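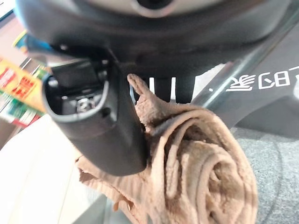 旧毛巾别急着扔:从叠好到改成抹布的一整套办法

毛巾这种东西,买的时候没人认真,扔的时候也没人认真,中间那几年就在架子上一团一团地混着。我家的毛巾长期处于一种“反正马上要用”的状态,所以从来不叠。后来搬到莫拉比(Molladby)这套小房子,卫生间的柜子只有一本大词典那么深,我才被迫学会了正经对待毛巾。

下面写的是我现在的做法,针对普通的绒面棉毛巾。浴巾、方巾都能套用,蚕丝之类的请另请高明,我没有那种东西,也没有那种生活。

需要准备的

一块平的地方,床、桌子都行,床要弯腰,桌子要先把上面的东西挪走,两害相权,自己选。
一把尺子,用来量柜子。
一把锋利的布剪,只有要改抹布的时候才用。厨房剪刀也能剪,剪完的边像被狗啃过。
一台缝纫机,或者针线加耐心。

第一步:先洗一遍,顺便把柔顺剂收起来

毛巾发硬,很多人的第一反应是多倒柔顺剂。柔顺剂会在棉圈上留一层膜,摸着滑,擦水的时候水就在脸上被推来推去。我以前每次倒满满一盖,觉得自己很会过日子。

现在的洗法:毛巾单独洗,洗衣液减半,漂洗多加一次。如果已经硬得能立起来,就在漂洗时加半杯白醋。醋味晾干后会散,散不掉就是醋加多了。醋不要和含氯漂白剂一起用,这一条不开玩笑,会产生有毒气体。

洗完出来,两手捏住短边,用力抖几下,让绒圈站起来。楼下邻居可能会以为有人在打孩子,习惯就好。

第二步:干透

要干透,中间厚的地方和缝边最容易骗人。摸着凉凉的,多半还潮。潮的毛巾叠起来塞进柜子,过几天会有一股味道,我妈称之为“地窖味”,说得很含蓄。

用烘干机的话,中低温,别烘到发烫发脆。晾的话,展开晾,别对折两次挂在一根杆上然后指望它自觉。阴雨天我会在晚上睡前把它们翻个面。

第三步:量柜子

这一步所有人都跳过,我也跳过了好几年。叠法好不好看是其次,主要看叠出来的宽度能不能放进去。拿尺子量一下层板的深度和高度,深度减去两指宽,就是毛巾叠好后的长度上限。两指宽是留给手的,不然每次取毛巾都像在拔萝卜。

我的柜子深30厘米,所以叠好的浴巾得比这个短一截。记下你自己的数字,贴在柜门内侧。贴上去显得有点神经质,但下次买收纳盒的时候就知道它的好处了。

第四步:叠

浴巾的叠法,三折派:

1. 毛巾横着铺平,长边朝自己。用手掌从中间往两边推,把皱的地方推开。绒面有弹性,推不到完全平整,差不多就行。
2. 左边向右折,右边向左折,折成原来长度的三分之一。两层边要对齐,对不齐就拎起来重来,在上面硬拽只会越拽越歪。
3. 转个方向,把靠近自己的短边向上折三分之一,另一头再盖下来。
4. 圆的那一侧朝外放,毛边藏在里面。从外面看过去整整齐齐,里面什么样只有你自己清楚。

小毛巾不用这么讲究,对折再对折,竖着插进盒子里。竖着放的好处是抽一条不会塌一摞。

也有人推荐卷。卷起来像酒店,很体面。问题在于酒店有人替你卷,而且圆筒之间全是空隙,我那个柜子卷着只能放一半。柜子大的请随意卷。

第五步:挑出该退休的

叠的时候手反正要过一遍,顺便挑。我的标准很土:

对着灯看,透光的,退休。
边上脱线、一扯一长条的,退休。
洗过、干透、还是有味道的,再用醋洗一遍,还有就退休。
颜色难看的,不退休。颜色难看又没有耽误它吸水。

朋友Kulsoom Malik有一条1990年买的浴巾,到现在还在用,她拒绝透露它现在还剩多少绒。我尊重这种感情,但它真的该去擦车了。

第六步:改成抹布

退休的毛巾别直接扔,吸水的本事还剩不少。一条中等大小的毛巾,我裁成6块,擦灶台正合适。

1. 先把两头没有绒的那道花边剪掉,那一条又硬又不吸水,留着只会刮手。
2. 毛巾对折,沿折痕剪开。剪的时候会掉毛,掉得很厉害。请在浴缸里、阳台上,或者任何你不介意吸尘的地方剪。穿黑毛衣的人请换一件。
3. 裁好的块先拿到外面抖一抖。
4. 四边锁一圈,缝纫机用之字形针脚,针距放宽。绒厚,压脚会抬不动,慢一点,转角处把针停在布里再转。
5. 不想缝也可以不缝,就是每洗一次小一圈,几个月后你会得到一块杯垫。

裁好以后做个记号,厨房的和卫生间的分开。我用不同颜色的线锁边,厨房用白线,卫生间用蓝线。全家都被通知过这个规则,遵守的目前有我。

几个常见的问题

新毛巾不吸水怎么办?
出厂时多半带着柔软整理剂,洗上两三回就好了。第一次单独洗,深色的会掉色,和白衬衫一起洗的后果请自行承担。

绒圈勾丝了能拉断吗?
不能,一拉一长串。用剪刀贴着底布剪掉,普通毛圈织法不会因此散开。

多久换洗一次?
擦身体的浴巾,用三四次洗一次,前提是每次用完都摊开晾着。揉成一团扔在床上的那种,请当天就洗。

叠好的能保持多久?
我家的纪录是到当天晚上,有人从最下面抽了一条。现在的办法是洗好的放最下面,用的时候从最上面拿,规则写在柜门上,就在那个30厘米的旁边。

下一篇写床单,主要是带松紧带的那种。我还没叠会,先把话放在这儿。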